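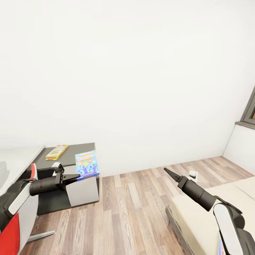 8 May 2019

Stirkow sim notebook, pregrasp offsets, second pass

Picking up where I left off with the flat box problem. Short version for anyone skimming: the learned offset helps a lot on boxes that hang over an edge and does much less than I hoped on boxes lying flat in the middle of a top. I kind of expected that, but I wanted numbers before I said it out loud in the Jotine meeting.

Setup
Bedroom layout, low cabinet, board and card game boxes dropped at random poses. Both arms are loaded, but only the left one gets commands (the right just holds its start pose, so leave it out of the collision cost or the planner gets shy). Policy is the Fullberg checkpoint, nothing retrained. The only change is the offset head, which nudges the pregrasp along the approach direction before the fingers start to close.

I ran 300 episodes, 75 for each of four conditions: overhang or flat, offset on or off. Same seeds across on and off so the starting poses match.

What came out
218 lifts in total. Nearly all the misses are in the flat conditions, and the offset only bought us a handful there. With an overhang it's a different story! The lower finger gets under the box, the upper one comes down on the cover, done. I watched a bunch of these back at half speed and the motion looks calm, none of that pecking we had in December.

The blue Blade box is my favorite start pose, tipped up and sticking out past the edge of the cabinet top. It looks hard and it's about the easiest thing you can hand this policy — there's a corner to go for and plenty of air under it.

Flat boxes, wrist view
The Skip-Bo box is the one I keep coming back to. Flat on its big face, set diagonally, upside down from where the gripper sits, fingers wide open on either side of the view. The arm's shadow falls on the gray to the right of it. I was worried the offset head was reading that shadow as part of the box, so I reran the flat set with shadows off. Same failures, same seeds, so I'm dropping that theory.

My next guess is the dark groove by the pale ledge. When a box sits close to it, the predicted edge slides over toward the groove and the offset goes with it. I haven't tested that properly yet.

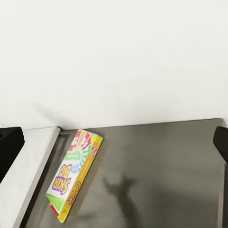 To do
Rerun flat with the groove filled in, same seeds.
Cap the offset at half the box width (225 steps per episode is plenty, leave that alone).
Reread the Ní Chonaill note on edge pushing. Sliding a box out to the rim first may beat anything I can do with the offset.
Save the flat misses in their own folder this time.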